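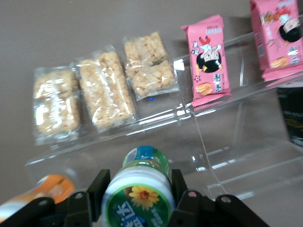 17 July 2019

Sourdough starter log, still on the rye question. Fed both jars at 7 and again after lunch, same flour, same water, and jar A (the Sutherland one, the starter Kenna MacAulay brought me back in May) is still running way ahead of jar B. It doubled before I'd even finished my coffee! Jar B sat there and sulked with a few bubbles down one side. I had one of the puffed rice bars for breakfast, the clear-wrapped kind, which is a sad thing to be eating while you're taking notes on bread, but there you go. It did get me thinking about crispness again, and I want to try some puffed grain in the Cirberg loaf, maybe toasted first so it doesn't just turn to paste in the dough. Emese Hajdu says soak it. I don't see how soaking helps something whose whole point is air, but she's been right before (see the oat disaster).

Weights for today's test dough, before I lose the scrap of paper: 461 g bread flour, water a little under 300 because the kitchen was sticky, starter from jar A only. Salt went in late, at the second fold, since I forgot it. Will have to remember that when I'm comparing crumb. Split the dough into 2 and shaped them both the same way, one into the long basket and one into the round.

Oven is still lying to me. Dial says 450, the cheap thermometer hanging off the rack says something else, and the Brorker probe says a third thing. I set the probe to Celsius to compare with Nilmini's notes and got 227 at the back left corner, which would be fine except the front never catches up. So the long loaf went in the back and came out darker, and the round one took nearly ten minutes longer and still had a pale shoulder. Moving the stone forward next time. Ansel wants me to rotate at the halfway mark and I keep saying yes and then forgetting to set the timer.

Crumb on the long loaf: tight at the bottom, nice and open up top, a bit gummy near the base. I cut it too soon. I know, I know. Zainab Edet was standing right there with butter and I caved. Flavor was great though, properly sour at the end, and the crust had that crackle when you squeeze it. The round one I'm leaving alone until tomorrow so there's at least one honest result in this notebook.
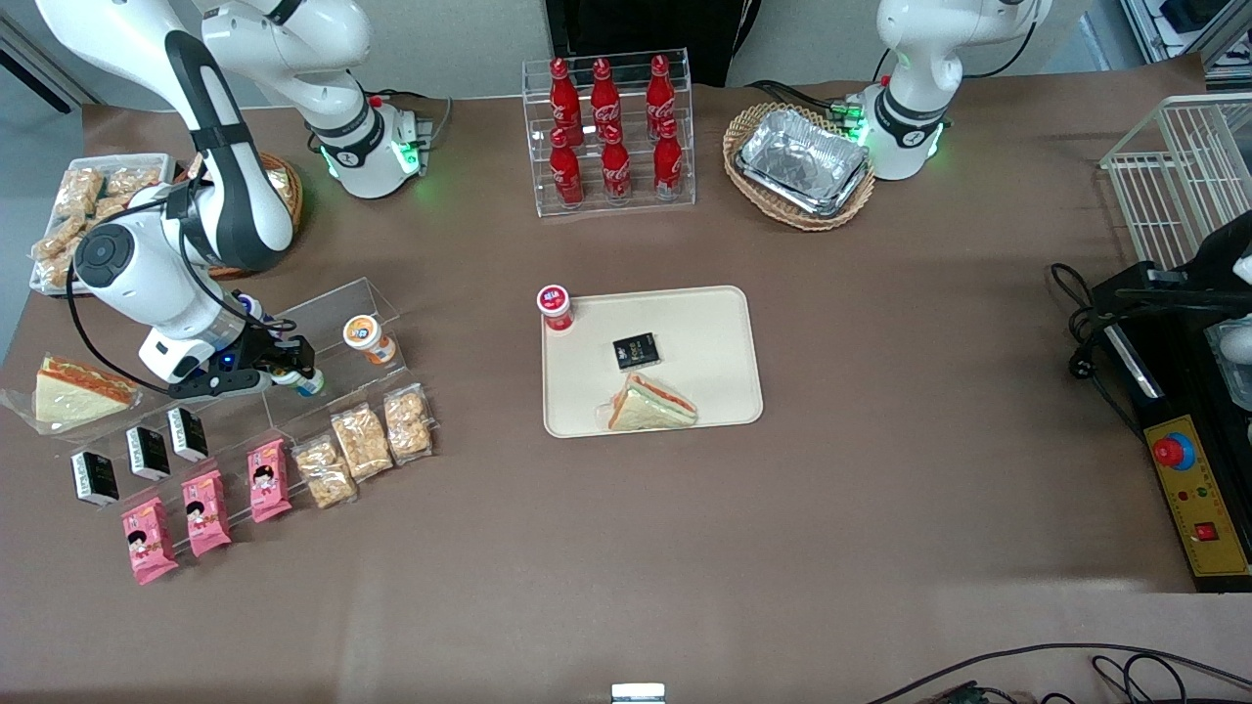
Drinks and snacks table, small bottles on the stand, rice crackers in the white tray.

Other stuff to sort out. The Zerkitance rye is almost gone and I don't want to switch brands in the middle of a comparison, so order more before the next bake. Jar B gets one more week on straight rye and if it still won't rise it's going into crackers — Nilmini Weerakoon has a discard recipe with caraway that she swears by. Also the lid on jar A is stuck again. Hot water didn't do it. Rubber band around the rim?

Next bake: toasted puffed grain at 5 percent, salt ON TIME, stone forward, same flour. Ask Kenna how often she feeds hers and whether she keeps it in the fridge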